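FOR IMMEDIATE RELEASE

Etdale, 1 March 2025

Finusum Opens Garment Repair and Reuse Service to Households in Etdale

Finusum, the regional textile reuse company, today announced the opening of its garment repair and reuse service to all households in Etdale. Residents may bring in clothing for mending, alteration or resale at the company's new service counter on Kirui Street, which replaces the temporary counter at the Lalara shopping arcade.

The service accepts everyday clothing for adults and children, including shirts, trousers, knitwear, coats and sportswear. Items are checked on arrival, and the customer receives a written estimate before any work begins. Simple repairs, such as replacing a button or closing a seam, are normally ready within 3 working days. Zippers, linings and larger alterations take up to 9 working days.

During the trial period at the Lalara arcade, the company received 467 garments for repair. Torn seams and worn cuffs were the most common faults. Finusum has used the results to set its price list, which is posted at the counter and applies equally to all customers.
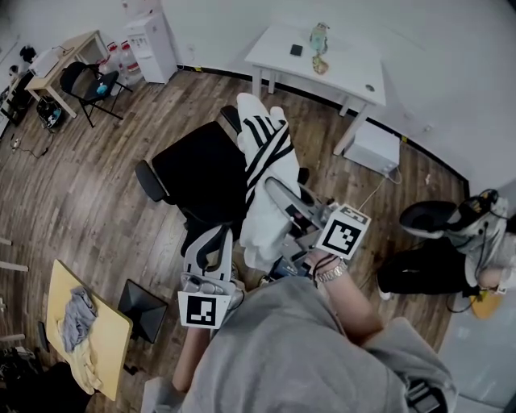 Residents who took part in the trial were asked for their comments, and one wrote that she had stopped throwing out school clothes over a split seam, but that the evening hours had been too short for people who work outside town. The counter will accordingly remain open until 7 p.m. on weekdays.

Clothing that customers no longer wish to keep may be left for resale. Garments in good condition are washed, pressed and offered on the Finusum rail at the same address. Customers may choose to receive store credit or to pass the proceeds to the Etdale school clothing fund. Underwear, swimwear and items with heavy stains cannot be accepted.

Finusum expects to handle over 600 garments by the end of August, when prices and opening hours will be reviewed. A second counter, serving the northern part of the district, is under consideration.

Customers are asked to wash clothing before bringing it in and to empty all pockets. No appointment is required for repairs. Fittings for alterations must be booked in advance at the counter.

About Finusum
Finusum repairs, alters and resells used clothing and household textiles. The company is based in Etdale.

Media inquiries: Finusum Press Office, Kirui Street, Etdale

###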